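Clearing Up After Paper Day
Craft room gallery, Wilteo Community Workshop

Paper day runs every June in the craft room at Wilteo. We fold and cut all morning, stop at 12:30, and clear the tables before the afternoon group comes in. Last time we went through 155 sheets, and 28 people signed up. This page covers the tidying. The finished paper pieces have their own gallery.

The room has light wooden tables, and they get swept before they get wiped. Small scraps go into the paper sack by the door. Full sheets go back on the shelf, even if they have a crease in them. Glue sticks are capped and returned to the Dalar box.
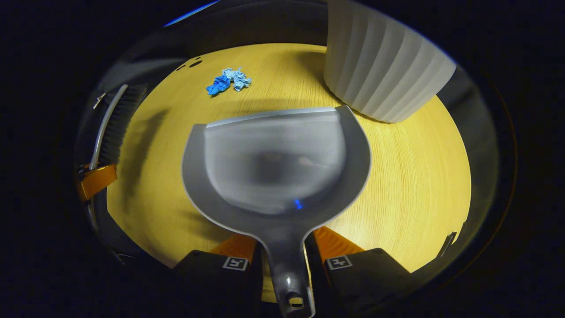
Gray dustpan held low, with the blue scraps ahead of it.

The dustpans hang on hooks next to the sink. Please put them back there, handle up. We bought new ones in the spring after the old pair cracked along the lip. A thin, straight lip works best on the tables, as scraps tend to slide under a worn one. Hold the pan flat and bring the paper in with short strokes.

Crumpled pieces are easier to collect than trimmings. Push the larger wads in first and go back over the table for the thin strips. If there is glitter on the table, use a damp cloth and keep it out of the paper sack.

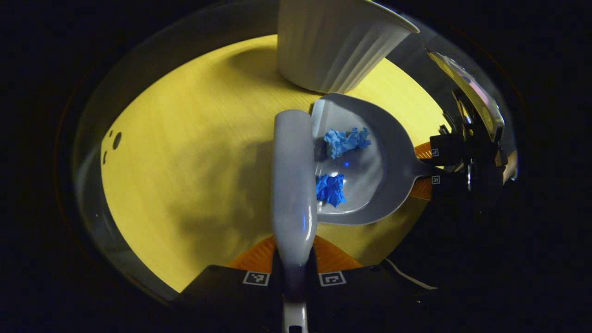

Once a table is clear, check the floor and the chairs on that side. The Lévesque room next door uses the same sink, so rinse cloths quickly and leave the left tap free. Scissors are counted back into the rack by whoever opened it. There should be 86 pairs, including the 3 left-handed ones with tape on the handles.

The paper sack goes out to the Watisik recycling bin at the end of the day. If it is full before then, tie it and start another from the roll under the counter.

More galleries: Finished Pieces, Table Setup, Winter Lanterns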